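3.2 Blocks and board

The sorting task used a set of small coloured blocks laid out on a flat wooden board. We chose the set from the Comden play collection after a short trial in Zekville, in which several other sets were found too easy for the older children. The shapes differ in how much they help the person who sorts them. A cube looks nearly the same after a quarter turn, while a heart or a house has a clear top and can be named at once. Colour does not follow shape, so two blocks of the same colour may belong to different groups.

Before each trial the blocks were placed with free space between most of them, but no fixed grid was used. Figure 4 shows one layout, with a blue cube and a blue house-shaped block, and a yellow hexagonal block in the centre of the board. The yellow heart is placed further back. 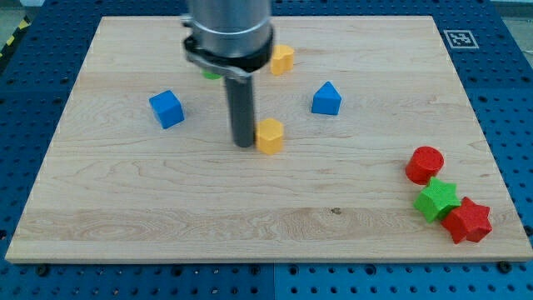 Figure 4. Blocks on the light-coloured wooden board, one of the layouts of the sorting task.

3.3 Choice of layouts

From 500 layouts drawn by hand or by lot, Kiprono Were and Zulema Orellana kept 268. A layout was removed when one block hid another fully from the front - this happened mostly with the taller shapes. The remaining layouts were divided into 2 groups by difficulty, and 40 of them were set aside for the repeated test described in Section 4.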